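Suivi de demande – Couvercle qui tourne mal et bouton desserré
Rubrique : Ustensiles de cuisson
Produit : marmite en inox Trullomine, avec couvercle
Statut : résolu

Message initial

Bonjour,

Je vous écris au sujet de la marmite que nous utilisons à la cuisine commune de la rue Pramberg. J'ai deux problèmes avec elle et je vais essayer de les expliquer dans l'ordre. Je m'excuse d'avance pour mon français, je l'écris moins bien que je le lis.

Premier problème : le bouton du couvercle prend du jeu. Quand je soulève, il tourne un peu sous les doigts et je n'aime pas cela au-dessus d'une soupe chaude. Deuxième problème : le couvercle fait un bruit de claquement pendant l'ébullition, surtout du côté d'une poignée. J'ai pensé d'abord que le bord était tordu.

J'ai déjà lavé toutes les pièces à la main, avec un produit sans poudre. Le bruit est resté le même. Une petite vue de près, avec le couvercle et une prise noire :

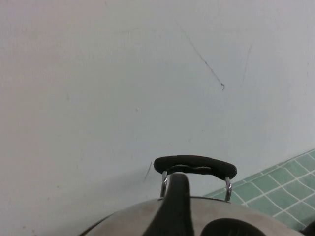
Réponse du support (Hada, service après-vente)

Bonjour,

Merci pour votre message. Pouvez-vous faire les vérifications suivantes, marmite froide et vide ?
1. Posez le couvercle à l'envers sur une surface plane et appuyez sur le bord en plusieurs points. S'il bascule, il est déformé.
2. Vérifiez si une rondelle se trouve sous le bouton, côté intérieur.
3. Regardez si les rivets des poignées bougent.
4. Dites-nous si la marmite chauffe sur gaz ou sur plaque.
Merci de ne pas employer de colle pour le bouton.

Deuxième message

Bonjour et merci pour la réponse rapide.

J'ai fait les vérifications ce matin, avant 10 heures, quand la cuisine était calme. Voici mes résultats.

Point 1. Le couvercle ne bascule pas. Je l'ai essayé sur le plan de travail et ensuite sur une plaque de verre, pour être sûr. Il est droit.

Point 2. Il n'y a pas de rondelle du côté intérieur. Je vois seulement la tête de la vis. Je ne sais pas si elle a existé avant moi, parce que la marmite était déjà ici quand j'ai pris la responsabilité du matériel.

Point 3. Les rivets sont bien fixes sur les deux poignées.

Point 4. Plaque électrique de 1 000 W, marque Nisbet. Elle est lente, mais pour les soupes cela nous suffit.

J'ai regardé aussi l'intérieur de la marmite, sans le couvercle, pour chercher un choc sur le bord.
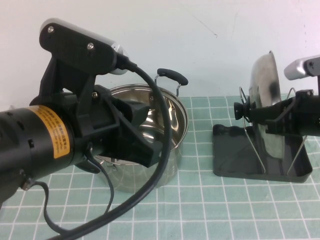
Je n'ai pas trouvé de choc. J'ai passé un chiffon sec tout le long du bord et il n'a accroché nulle part. En revanche, il y avait un dépôt de calcaire assez dur sous le rebord du couvercle, à l'endroit où il touche la marmite. On le sentait avec l'ongle plus qu'on ne le voyait. Est-ce que cela peut suffire pour le claquement ?

Réponse du support

Bonjour,

Oui, c'est très possible. Le dépôt soulève un peu le couvercle d'un côté et la vapeur le fait battre. Laissez tremper le rebord dans un mélange d'eau tiède et de vinaigre blanc, puis frottez avec une éponge douce et rincez. Pour le bouton, nous vous envoyons une rondelle avec une vis neuve. Serrez à la main, puis un quart de tour au tournevis, sans forcer.

Troisième message

Bonjour,

Les pièces sont bien arrivées. J'ai fait le trempage deux fois, car après la première il restait une zone un peu rugueuse. Ensuite j'ai monté la rondelle comme vous l'avez indiqué. Mon collègue Ross Mackay a tenu le couvercle pendant que je serrais la vis – tout seul, on le raye facilement.

Pour l'essai, j'ai remis le couvercle en place et je l'ai fait tourner lentement, puis je l'ai laissé bien centré. 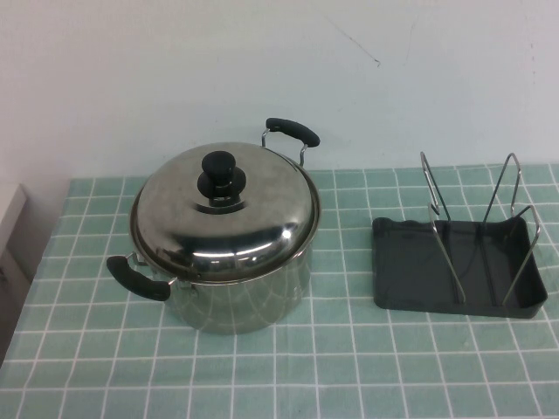
Ensuite j'ai rempli la marmite à moitié et j'ai attendu l'ébullition. Il y a encore un léger bruit quand la plaque est au maximum. Si je baisse d'une position, il disparaît. Le bouton ne tourne plus du tout, même avec un gant de cuisine.

Encore une question : faut-il resserrer la vis de temps en temps, ou bien est-ce mieux de ne plus y toucher ?

Réponse du support

Bonjour,

Un contrôle à la main tous les deux mois est suffisant. Resserrez uniquement si vous sentez du jeu. Le léger bruit à pleine puissance est normal sur ce modèle. Nous passons votre demande en « résolu » ; vous pouvez la rouvrir en répondant à ce message.

Dernier message

C'est noté, merci beaucoup. J'ai écrit le contrôle sur la feuille d'entretien, le prochain sera en août.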